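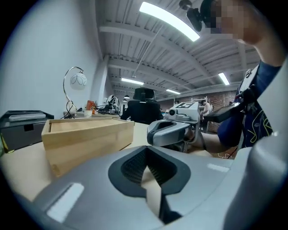
The Evdale Tool and Toy Library opens on Sunday at ten, and by a quarter past someone is usually arguing about the pasta machine. It has 131 members on its waiting list, if you believe Rhiannon Watkins, and she keeps the waiting list.

I joined in October, having bought a wallpaper steamer the previous winter and used it for one wall. The steamer now lives in Evdale with a number on its handle. I have visited it twice.

Borrowing things used to be a matter of knowing your neighbours, a system with a serious flaw, namely the neighbours. My father lent out a Hopkin drill in 1,000 small acts of generosity and remembered every one at Christmas. The library does away with all that. You pay your dues, sign the card, and if you bring the hedge trimmer back with a bent blade you receive an email so polite it takes a day to sting. 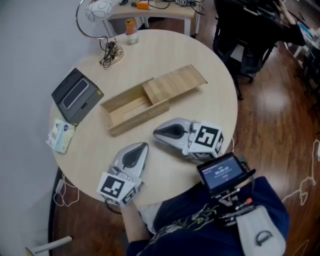
The catalogue runs to 577 items and has its own weather. Tents vanish before long weekends. Sewing machines go out in the week before school concerts and come back full of glitter. The fondue set, a burnt-orange Flundberg, has been borrowed by Aurelia Brunner so often that Watkins once suggested she simply keep it. Brunner was appalled. "Where would I put it?" she said.

Storage, you come to realise, is the whole business. The average garage in our street holds two cars' worth of gear and no cars. Eirlys Lewis gave the library a bread maker, a rowing machine and three eskies in one morning, then went home and parked under cover for the first time in her marriage.

Whether any of us buys less is another matter. I left last week with a tile cutter, a waffle iron and a game of boules, and I don't own a tile. Dues are going up in the new year, and the steamer, Watkins tells me, needs a new hose.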